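**Ticket 1058 – Low hot water pressure, second-floor units**
**Status:** Closed
**Property:** Dranport Building
**Equipment:** Cletetti tank water heater, Dekker pressure-reducing valve

The second-floor units reported weak flow at hot water taps. Cold water flow at the same fixtures was reported as normal. The ground floor was not affected.

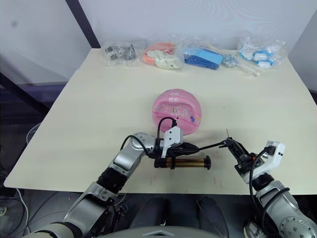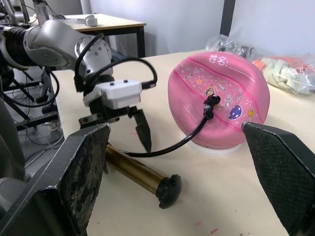
## Initial report

The first complaint was received in September at 7:40 a.m. from a tenant using the kitchen sink. Two more units reported the same condition before noon. All three stated that the flow began at normal strength and dropped within a minute.

The building office confirmed that no work had been scheduled on the water lines. The supply valve in the basement was reported to be fully open.

## Checks performed

1. Static pressure was read at the hose connection near the main shutoff. Reading: 60 psi. This is within the range set for the building.
2. Pressure was read on the cold side of the heater. Reading: 60 psi.
3. Pressure was read at the heater drain with all fixtures closed. Reading: 54 psi. The gauge was removed and refitted, and the reading did not change.
4. The faucet aerators in the three units were removed and rinsed. Small white flakes were found in two of them. Flow improved for a short time and then dropped again.
5. The shutoff valve on the hot outlet of the heater was turned. The handle moved freely, but the stem did not travel its full distance.

## Cause

The gate inside the hot outlet valve had separated from its stem and was resting partly across the opening. Scale from the tank had built up behind it. The difference between the two pressure readings was traced to the first gauge, which read low when compared against a second one – it has been withdrawn from use.

The pressure-reducing valve was inspected and found to be in working order. No adjustment was made.

## Work completed

- Water to the heater was shut off and the burner set to pilot.
- The tank was drained through the floor drain and flushed until the water ran clear.
- The gate valve was removed and replaced with a full-port ball valve supplied by Drimen.
- Aerators in the affected units were cleaned a second time.
- The system was refilled, air was bled from the second-floor taps, and the burner was returned to its normal setting.

## Follow-up

Tenants in the three units confirmed normal hot water flow the next morning. One unit reported cloudy water at the bathtub. The tap was run for several minutes and the water cleared.

The maintenance plan for this property listed a tank flush every 2000 operating hours. The log shows that the last one was missed. The flush has been entered again as a recurring item, and the remaining gate valve on the cold inlet is to be replaced at the next shutdown – parts are on order.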